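A Sunday at the Eren open day

I had been meaning to visit Eren for two years, and every time the open day came round I was either working or had forgotten to book. This time I set an alarm on my phone for the morning the tickets went up, and I got one! So on Sunday, March 12, 2023 I was on the early train with a flask of tea and a notebook, feeling about nine years old.

For anyone who hasn't come across it, Eren is a workshop that makes model food. Cakes, noodles, fried eggs, bowls of soup, slices of melon, the lot. Most of it goes to café windows and restaurant counters, some goes to theatres, and a fair bit is hired out for kitchen showrooms that want a nice pudding on the worktop for weeks on end. The building is on the Quaye estate, fifteen minutes on foot from the station if you take the canal path and a good deal longer if you follow the signs, as I did.

Entry was £3, paid at a trestle table just inside the door, and for that you got a paper wristband, a cup of coffee and a place on one of the tours. They take 30 people a tour. I was on the second one, so I had time for the coffee and a wander along the corridor, where they have shelves of old stock going back to the beginning. Some of it has aged badly. There is a prawn cocktail up there that has gone the colour of an old telephone, and a roast chicken which I would have sworn was a handbag. I loved every bit of it.

Our guide was Latrice Gallagher, who has been at Eren long enough to have made most of what we walked past. She has a lovely way of talking about the work, very quick and very dry, and she let us pick things up, which I hadn't expected. The first thing she handed round was a slice of lemon. It weighed almost nothing and had a slightly tacky feel, and when I held it to the window the light came through the segments exactly as it should. A man beside me sniffed it. I think we all wanted to.

The casting room

We started where the moulds are made. If a customer wants a model of their own dish, they bring the real thing in, and the clock starts. Anything firm is easy: biscuits, bread rolls, carrots. Latrice said the dreaded ones are whipped cream, anything with lettuce in it, and poached eggs, which tend to give up halfway. For a poached egg they now carve the shape by hand and take the mould from that. She showed us the carving and it was beautiful, a fat little cloud sitting on a tile.

The mould shelves run the full length of the back wall and each mould has a number written on it in marker. Number 279 is a sausage. She got it down specially, it being the one most often used in the whole building, and it has been remade over and over as it wears out. Somewhere in the country tonight you are probably looking at sausage 279 in a window. I have thought about that more than I should have.

It's warm in there and smells faintly of paint and of something like a new shower curtain. Wear a thin layer. I had my big coat over my arm for the whole of that part and got it in a tray of pale green grapes at one point (no harm done to the grapes, they bounce).

The painting benches

This was my favourite room by miles. Six benches under a north window, jars of brushes, a hairdryer at every place, and saucers of colour with labels like "toast 2" and "ham, edge". Everything comes out of the mould flat and dull and looks like nothing much. Then the colour goes on in thin coats, and at some point between the second coat and the third your stomach gets involved. I watched one of the painters do the browned rim of a pancake with a scrap of sponge and it took her less time than it takes me to find a frying pan.

She was kind enough to let a few of us have a go. We each had a plain white biscuit and a dab of brown, and were told to keep the sponge nearly dry. Mine came out looking as if it had been left on a radiator. The little girl next to me made a perfect one first time and was given it to keep, quite rightly.

A few things I wrote down at the benches, in no sort of order:

Strawberries are done dark first and bright after. If you go straight to bright red they look like sweets.

The seeds are the slow bit.

Blueberries want hardly any shine at all, only a bloom of grey over the blue, and most of the effort goes into the crown.

Sauce is the last thing on, always, and it's poured, and whoever is pouring is left alone.

The sauce part I found fascinating. It's a thick clear resin with colour stirred in, and you get one chance with it. They tip it on at the top and let it find its own way down. Too warm and it all ends up on the plate, too cool and it sits there like a hat. Latrice told us that real sauce never runs evenly, so if a model has neat drips at regular spaces, people walking past will feel that something is wrong with it without being able to say what. I have been looking hard at cheesecakes ever since.

Lunch, and the Conent van

We broke for lunch in the yard, where the Conent van does open days and does them well. I had a cheese and onion pasty and a slab of gingerbread and sat on the low wall in the sun with two retired dinner ladies from the first tour, who were marvellous company and had opinions on the mashed potato. (Too smooth, they said. Proper mash has a fork mark in it.) I passed this on to Latrice later and she wrote it on the back of her hand.

There was a queue for the van of 40 people at its longest, so go early or wait until the second tour has gone in. Card or cash, both fine.

The display room

After lunch you can go round at your own pace, and the display room is where most people end up. It has the finished desserts and the bits that go with them: plates, boards, boxes and the little cards that stand beside the food on a counter. I hadn't given the cards a moment's thought before, but they matter a good deal. A cake by itself might be an ornament. Put a card next to it and you start reading for the price.

The puddings sit on ordinary kitchen things, and I thought that was exactly right. Chopping boards with marks on them, plain plates, clear tubs. It makes your eye relax, and then you look at the cake and have to remind yourself.

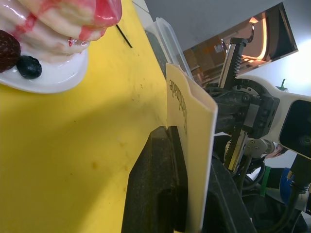
Cream layers, red sauce, a strawberry and a blueberry on the plate, and the "Handmade" card beside the yellow board.

I went back to that dessert more than once. The red has run down the sides and gathered in shiny patches, just as Latrice had been telling us, and the layers are that pale creamy colour you get from a pudding that has been in the fridge overnight. The berries are good too. The strawberry is a deep dark red with all its seeds, and the blueberry has its puckered little crown. I stood there trying to decide which I would have picked off first, and I still say the blueberry.

Also in there, and worth finding: a wall of bread, a drawer of cheeses that you are allowed to open, and a breakfast made for a firm called Fadus who sell cookers and wanted a fried egg with a frilly edge. It took four goes to get the frill past them. The three rejected eggs are kept in the same drawer, and to my eye the second one is the best of the lot.

The shop

Small, and busy! Seconds are sold off cheaply from baskets near the door. I came away with a fig half, two rashers of bacon and a slice of cucumber, which my sister has already tried to throw away. The bigger pieces are properly expensive, as they should be when you have seen the hours that go into them. There are kits as well, with a mould, a small pot of each colour and a sponge, and I nearly bought one before I remembered my biscuit.

If you're going

Tickets go up a month ahead and don't last. The next open day is in May and I gather they hope to have the noodle bench running for that one, with someone lifting the chopsticks so you can see how the strands are set in mid-air. Ask for a tour before lunch if you want to see the casting, as the moulds are mostly put away by the afternoon. The painting room is up a flight of stairs but there is a lift round the back by the yard, and the person on the door will take you to it.

Bring a bag with a flat bottom for anything you buy. Mine didn't have one, and the fig spent the journey home underneath my flask. It came out without a mark on it.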